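Last updated: February

Spent the morning on the loader for Pasari. The garment episodes come in as two streams, one per gripper, and the old loader assumed the timestamps already agreed. They don't. On the batch I opened first, the second stream started 12 samples behind the first, and the planner was learning to close one hand before the other had reached the cloth. I wrote a small aligner that matches the two streams on a shared clock and drops whatever hangs over at either end. It ran clean on 122 episodes and failed on 2. Both failures were missing clock headers, so I moved them to the reject folder and wrote the names in the log.

Ketsara Inthanon called before lunch about the pose tracker. She wants to raise the feature limit to 300 per image. I said fine as long as it still runs on the Durus machine overnight, which is slow and shared with the Brondmont people. She started a test run while we were talking. No numbers yet.

Ate at my desk. Rice and the rest of the soup.

In the afternoon I went back to the tracker myself. It loses position when the view is mostly one color, and plain walls and large sheets are the worst. I had been blaming motion blur for most of the bad tracks, but when I plotted the losses against hand speed there was no clear pattern. Hashini Sultana suggested looking at where the surviving features sit in each image. I should have done that last week. I pulled images from one bedroom set and kept them open for the rest of the day.

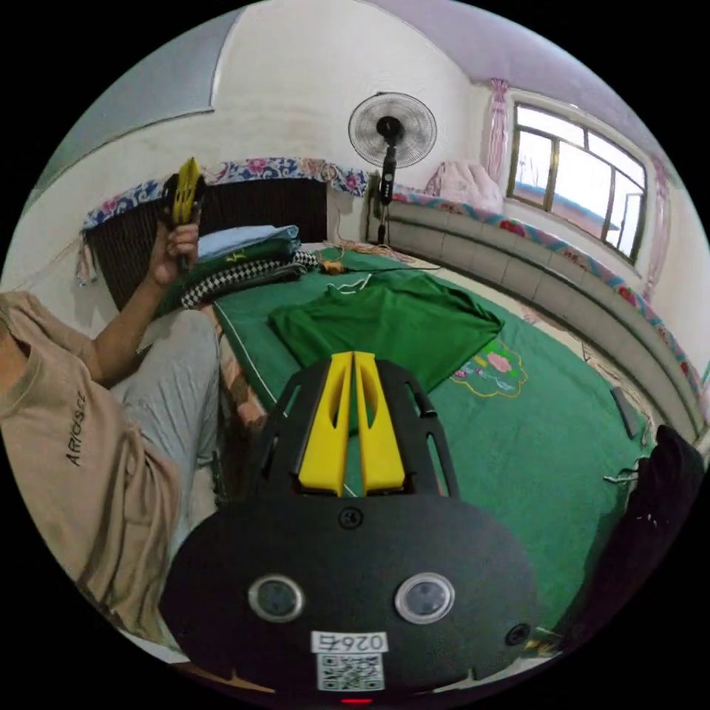
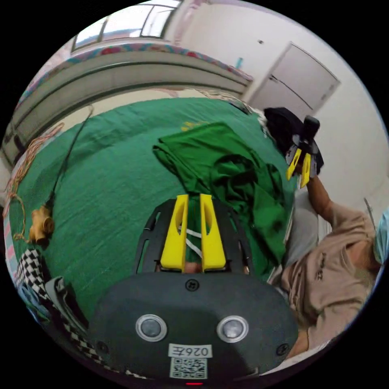
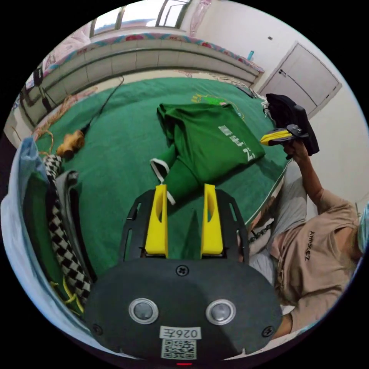
The segmentation step was next on my list, and it has its own trouble. It picks the garment by color first and cleans up the outline after, a shortcut left over from the Morrison code. With a green garment on a green bedsheet that is close to the worst case, and the first mask I got back took in most of the bed. Turning the color weight down helped some. I also masked out the yellow fingers before the color step, as they were pulling the threshold the wrong way. The floral cloth along the wall side is good for the tracker, with plenty of corners to hold on to, so I will not crop the top of the image the way I had planned.

Left a longer segmentation run going at 5:40. Tomorrow I need to write the header check, answer Ketsara about the limit, and ask Hashini if she still has the old calibration files. Bought milk and batteries on the way home. Bed early.

Contact | Copyright, all rights reserved | Back to top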